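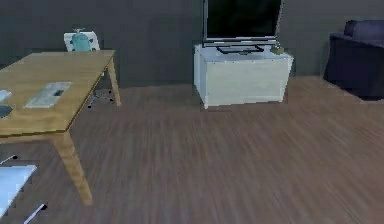

Binta Etim thinks I should write it all down tonight before I start improving it, and she is right, because on the bus home I was already telling her the demo ran for an hour when it was more like twenty-five minutes. So, the open day at Sterkura, Feb 25, 2021, as plainly as I can manage while still this excited.

We got to the Sirnanville building early and they let us in anyway. Coffee in the corridor, name stickers, a bowl of mints. I was sticker 39. Ebere Abubakar gave the welcome and kept it short (bless her), and then we went straight through to the simulation room, the part I had come for.

I had pictured simulation as something like a wiring diagram. It's a living room! Dark gray walls, a brown plank floor, a TV on a low white cabinet with a little green plant next to it, a navy sofa off to the right. A light wooden table with an office chair pulled up behind it, white with a teal-blue back. I would happily rent it. They call this one Akpan, and all the rooms have names like that. The software that runs them is Olex, which they wrote themselves and are plainly proud of.

Babatunde Iyamu drove. He told us to forget about the arm for a few minutes and just look at the room the way the program has to, as a lot of things that might be in the way. Chair legs are the worst, apparently. An office chair is all thin spokes at floor level and it swivels, so a path that was clear a second ago isn't anymore. I have stubbed my toe on ours often enough to feel some sympathy.

Then came my favorite thing of the whole day. He restarted the room and everything went back to where it had been, in less time than it took me to put my cup down. You can fail at a task, restart, fail a bit differently, restart, all night long, and no one has to get up and put the chair back. They had left a batch going the evening before, 661 tries at one task, clearing a table, and 96 of them had gone well. I thought that sounded awful and said so, out loud, in front of everybody. Babatunde laughed and said the week before it had been four. Four! So I take it back.

We watched a few of the bad ones played at high speed. In one the program got itself stuck behind the table and kept going back and forth in the same short stretch, exactly like Dad looking for his glasses. In another it stopped dead for no reason anyone could give us. I liked that they showed us those. At the last open day I went to (a different company, I won't write which) it was all music and slow motion and we came away knowing nothing.

Question time. Baltazar Cuevas asked whether a program that has only ever known a tidy made-up room would cope with his kitchen. Long answer. What I took from it is that they change the light and the floor and the furniture over and over so it can't get too comfortable, and that even so the first day on a real floor is usually humbling. I asked who picks the furniture. Bukola Yusuf does! She came over afterward and told me she does the layouts herself and that she spent a whole afternoon on how shadows fall under a sofa. She let me move things on her screen. I pushed a chair into a wall by mistake and it went halfway through, and she said that happens to her too and showed me the setting for it, which I have already forgotten.

Around 100 people came through by the time we left, and the later groups looked squashed, so early was the right choice. Binta bought a sandwich that she is still complaining about. I have two leaflets and a pen.

Things I want to look up: how they decide what counts as a try that went well, since a table can be half cleared. Whether the sofa is ever soft, or just a block that looks like one. I meant to ask and got distracted by the pen.

Bukola wrote her email on the back of my sticker. They take people for a two-week placement in the summer, and I'm going to write to her tomorrow before I lose my nerve. Must call Mom too, I promised I would tell her about the plant.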